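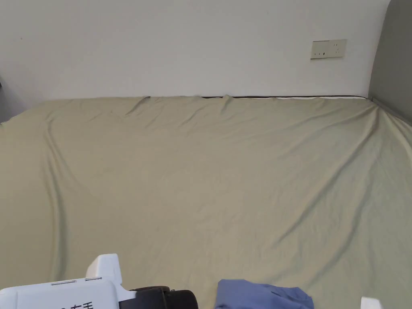 So what does a bed-making machine change for the people who used to make the beds?

Mostly the order of the day, and who you talk to while you're getting through it. The beds still need people, at least at our place, but fewer pairs of hands per room and a lot more walking between them.

Sunday, December 1, 2019

That's me answering what my sister asked on the phone this morning, because I made a right mess of it at the time. I had toast in my mouth and she was driving. I've been promising myself I'd write some of this down since the middle of November, so this is me doing it, feet up, tea going cold already.

We're 9 rooms into the trial on the top corridor at Gernley. For anyone reading who doesn't know (hello to the two of you), Gernley is the big training hostel, long-stay mostly, lots of apprentices and a few visiting lecturers, and I've been on housekeeping there six years. Rutherford are the people who own it and they have another one out at Trenside, which got the machines in the summer. We get everything after Trenside. We got the good hoovers after Trenside too.

What I hadn't expected is how much of it is about sheets. I thought it would be the lifting and carrying, the bins, the big wet towels. No, it's sheets! A fitted sheet is a horrible thing if you stop and think about it. You and I do it without looking, hook the far corner, lean, hook the next, quick sweep with your forearm and on to the pillowcases. Try explaining the sweep to somebody. I had to, for two whole afternoons, with Deepika Iyengar from the Lurnberg office writing down what I said, and I got as far as "well, you just feel when it's right" and she put her pen down and laughed. She's nice, Deepika. She asked me to do one corner again very slowly and I couldn't do it slowly. My hands forgot. I had to do it fast six or seven times while she watched.

The corners against the wall are still ours. The machine is good in the middle of the room and gets in a muddle at the back, where the sheet bunches up and then slides off the edge of the mattress when you do the other side. So the way it goes now is that I do the back corners, it does the front ones and the smoothing, and I come round again at the end to check. Clothes left on the bed are the other thing. If someone has dropped a top there it has to be picked up and folded before anything else can happen, and the machine folds a T-shirt beautifully and takes an age over it. I fold worse and I'm out of the door.

The old way was two of us to a room. That was Bev and me for years. You'd be either side of the bed chatting across it, and I knew everything about her kitchen extension before her husband did. Now we have a room each, with the machine in one and a trolley in the other, and we swap. I see Bev at the lift. We've started leaving each other notes on the trolley, silly ones, and on Thursday she'd drawn the supervisor as a pillow.

I don't want to moan the whole way through, so, the good bits. My shoulder is better. I'm not saying cured, but I slept on my left side twice this week and I haven't done that since spring. I'm not leaning over mattresses all morning and you can feel it by dinnertime. We've also had our breaks at the proper time, all of us, every day, and when did that last happen? And they put the hourly rate up a bit for anyone doing the checking, which I was quite surprised by, and so was Bev, and so I think was the supervisor.

The less good bit is the agency girls. They haven't been told anything, they've just been booked for fewer mornings. Rutherford says no permanent jobs are going and I believe them as far as the end of the winter. Deepika was straight with me about it when I asked. She said she didn't know, and she wasn't going to tell me something nice that she'd have to take back. There's a staff meeting once the trial report has gone round and I've put my name down to speak, God help me, I'll be scarlet.

I asked her as well whether it learns from what I showed her or just from its own goes. Both, she said, around 2,000 goes at a sheet so far if you put Trenside and us together. I've no idea how many I've done. It'd have to be more than that before my first Christmas here.

Early shift tomorrow. Need to find my other black trousers, and ring Mum back about the oven.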